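December 2019
Posted by the bench 2 notebook, Polldale workshop

Good day on the fingertips! I wanted to settle the pad question before the break, so it was the bare printed fingers against the same fingers with the fuzzy black covers on. Same arm, same Clerner controller, same wrist camera, and I left the closing force alone the whole time. Cloth only today. The hard stuff (mugs, boxes) can wait for the new mount from Sorkholm.

Bare fingers first. They are lovely on a folded edge and hopeless on a flat layer. The plastic just skates over the cotton until it happens to meet a wrinkle, and then it grabs hard, sometimes two layers at once. I got 2 clean single-layer picks out of 10. Raising the force made it worse, so I put it back.

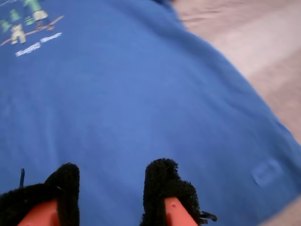
Padded fingers next, and wow, what a change. 8 out of 10 on the same shirt, starting from a loose heap each time. The loops seem to bite the knit very lightly and push up a little ridge between the tips, and the ridge is what gets pinched. I aimed for plain blue wherever I could and stayed away from the pixel characters up in the corner, because printed areas are stiffer and I want those as their own test. The pale patch on the other side is on the avoid list too. Both misses were my fault, I came in too high.

Things I don't love yet: the covers make the tips fat, so the camera loses the last bit of the approach, and the strap ends stick out. Trim them? Tuck them? The Martinelli rubber tips are thinner but I haven't tried them on cotton.

Wear is the other question. I'd like to run 2000 open-close cycles on a scrap towel and see if the fuzz mats down. If it does, we need a cheap way to swap covers, and I have an idea with a snap ring that I'm way too excited about.

Next: printed area, then a thin dress shirt, then denim.

Comments

Have you tried a pad on one finger only? We did that for socks and it was plenty.

Would love to see the snap ring. Please do towels in April when I'm back!

Check the fuzz for lint after the towel run, ours filled up fast.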